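Progress report to Kaplan, second period
Workstream: simulation pre-training for bowl-to-tray transfer (Prillex)
May 31, 2018

Status against plan

The milestone for this period was a policy trained wholly in the Tritix simulator, moving a can out of a bowl and onto a tray. We have such a policy. Whether we have a result is less clear to me, and I would ask that the summary line in the programme dashboard stay at amber until the items under Next period are closed.

In February we reported that the reward shaping method had beaten the plain imitation baseline. I no longer think the February comparison should be relied on. The baseline had been trained on an older build of the kitchen counter, with different contact settings at the fingertips, and the newer method had the benefit of the fix. We have rerun both on the same build.

What was run

Each method got 19 evaluation episodes, with 3 random seeds used in training. The counter layout is fixed and the can's pose in the bowl is drawn from a narrow range. An episode counts as a success when the can is on the tray and the hand has let go of it.
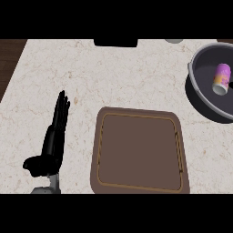 Variation between starts remains our weakest point. The range we sample from was chosen early on to get training to converge at all, and it has been widened only a little. A can lying tilted in the bowl, bottom rim facing the tray, is a fairly kind arrangement for the reach we taught, and the policy has had a great deal of practice at it. When we turned the can end for end in a side test, behaviour got visibly worse. I haven't put a figure on that, as the side test was informal and I don't want it quoted.

Results

On the matched build the gap between the two methods is 2 episodes, in favour of reward shaping. With samples this small that is well inside the spread between seeds, and one seed of the baseline did better than one seed of the new method. The honest wording is that we can't yet tell them apart on success rate. The learning curves do favour reward shaping early in training, and that may turn out to be its real use, but we chose success rate as the measure and shouldn't swap it now that it's inconvenient.

Failures were mostly at the grasp. The fingers close on the can while it is still free to roll against the side of the bowl, and it slips out before the lift. A smaller group got as far as the tray and released too high. We had expected collisions with the bowl rim to be the main problem and they weren't, though I suspect the simulator's rim contact is more forgiving than a real one would be.

Rendering and perception

The Drirkia texture pack is now in use for the counter surface. It was bought to help the camera-based policy carry over to hardware. So far there is no evidence either way: every evaluation has used the one stone texture, and the tray's colour hasn't been varied at all. If the vision network has simply learned where this tray sits on this marble, the present tests would not catch it.
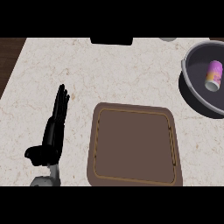 The reviewer from the Prillex hardware group read a draft of this section and disagreed, writing that a fixed scene is the right place to settle the method question and that randomising now would only bury a small effect under more noise. The same note asked that we not hold back the hardware trial on this account. I accept the first point. On the second, I'd rather lose a few weeks than bring a policy to the bench that fails for reasons we could have found in simulation.

Next period

Rerun both methods with many more episodes per seed, on the matched build, with the success criterion written down beforehand.
Widen the can poses to include the reversed case.
Vary tray position and colour, as a separate test so the method comparison stays clean.
Check rim and fingertip friction against bench measurements.

Budget

Compute spend is on plan. The rerun will use the contingency set aside for the second period - no new money is requested.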